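Botton Kitchen Tasks: Progress Report to the Program Office

Covering the period from April to 7 November 2020

Summary

The grant pays for one thing: a set of recorded examples large enough and varied enough to train a controller that can move objects about in a kitchen. We promised 200 usable examples of each of four tasks, all gathered in simulation. At the end of this period one task is complete, one is close, and two are well behind. I'm less worried about the shortfall than about what the finished part is worth, and most of this report is about that.

The trained controller reached a success rate of 60 percent on the Frei test kitchens. On the kitchens it had seen in training it reached 95 percent. Those two numbers should be read together. The second one has been quoted on its own in the partner newsletter, and I would ask the office not to repeat it.

What was gathered

Each example is a full recording of a person steering the simulated arm from a starting pose to the end of a task. The person sees the kitchen on a screen and moves the arm with a hand controller. We save the joint positions, the gripper command, the rendered views and the state of every object. An example counts as usable when the goal is met, the recording replays cleanly, and a second person has watched it and agreed.

Pick up and carry: finished, 200 usable examples.
Open and close a hinged door: 95 usable examples.
Pull out a drawer: 60 usable examples.
Place an object inside a cabinet: 4 usable examples.

The last figure isn't a typing error. Placing inside a cabinet needs the arm to hold something, reach past a door that is already open, and let go without knocking the door shut. Our operators can do it, slowly, but the replay check throws out nearly everything they record. A recording that worked live will fail on replay when the contact between the gripper and the object comes out a little differently. The Flolix physics update was supposed to cure this. We moved to it early in the summer and saw no change that I would put my name to.

Quality of the pick-and-carry set

I went through the finished set myself before writing this, and I came away with reservations. The recordings are clean and the grasps are mostly sensible. The trouble is that they're sensible in the same way. Our operators learned early on that a small block is easiest to hold if the arm comes in from one side, and they kept doing it. That is good practice for a person who is being paid to finish tasks. It makes for a poor sample of how the task can be done.

The kitchens have a similar problem. The layouts come from the Dristby generator, which shuffles appliances, cabinets, colors and floor materials. It gives us gray refrigerators beside red cabinets and every other pairing you could want. Changing the paint does very little to the task, though. The distances between the arm and the furniture fall in a narrow band, and so do the heights at which the objects are carried. We have a great deal of variety in how the kitchens look and much less in what the arm has to do.
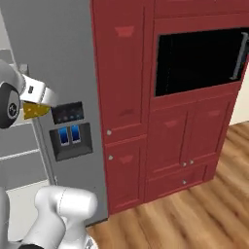
Reading time: 6 minutes

A carry past a refrigerator, with the small yellow block held close to the control display, shows why I keep raising the matter of labels. The log for a view like this gives the object, the pose of the gripper and the name of the task. It says nothing about how much room there is between the block and the appliance, and a controller that copies the path without learning to mind that room will sooner or later run the block into the panel. We have the geometry and could compute the gap for every step. I would like to do that before recording any more of this task.

The speckled surface on the block comes from the texture pool, and it was meant to stop the controller from relying on plain color. I can't report that it did. We ran the comparison once, with and without the varied textures, and the difference was small enough that a different random seed might have reversed it. The partner site takes the result as proof that the textures work. I'd call it an untested idea that costs us very little to keep.

Use of operator time

Recording went more slowly than planned. Part of this was training, which we underestimated, and part was the review step. Having a second person watch each recording is tedious and takes nearly as long as making it. There was pressure in the summer to drop it. I kept it, and I'd do the same again. Reviewers caught recordings in which the goal test had passed although the object was resting on the edge of a shelf and sliding. They also caught several in which the arm had passed through a door handle without any contact being logged.

Those faults have been reported to Dristby. The handle problem is fixed in the current build. Recordings made before the fix have been checked again, and the bad ones were taken out before the totals in this report were drawn up.

What I don't believe yet

The original proposal said that examples gathered in simulation would carry over to a physical arm with light adjustment. We have no evidence for this, and none was gathered in this period. The simulated gripper holds objects more firmly than any real one I've worked with, and glossy surfaces such as painted doors and black glass are rendered far more tidily than a real camera would deliver them. If the office is asked whether the Botton data will work on hardware, the answer for now should be that it hasn't been tried.

I'm also doubtful that more of the same will help. We trained the controller on half of the pick-and-carry set and then on all of it, and the test score barely moved. The usual reading would be that the set is large enough. My own reading is that the second half repeats the first.

Changes for the next period

We will stop recording pick-and-carry until the distance labels are in place. After that, operators will be given a required direction of approach for each recording, drawn at random, and will lose the right to choose the easy one. They won't like it, and the failure rate will go up. Please expect that in the next set of figures.

Doors and drawers will continue as they are. The door task is the healthiest of the four, and its recordings differ from one another in ways I can see when I plot them.

For the cabinet task I'm asking for a decision. We can loosen the replay check, which would raise the total quickly and let in recordings I don't trust. We can shorten the task so that the object starts at the cabinet opening. Or we can drop it and move the hours to drawers. I favor the shorter task. It is less than we promised, and the report to the board should say so in plain terms.

Budget

Spending is under plan, entirely on account of the slower recording. Storage costs are over plan. Rendered views take up most of the space, and we have begun saving the object states alone for rejected recordings, with views rendered again on request. No additional funds are requested. We do ask to carry the unspent operator hours into the next period, and we need an answer on the cabinet task before those hours can be scheduled.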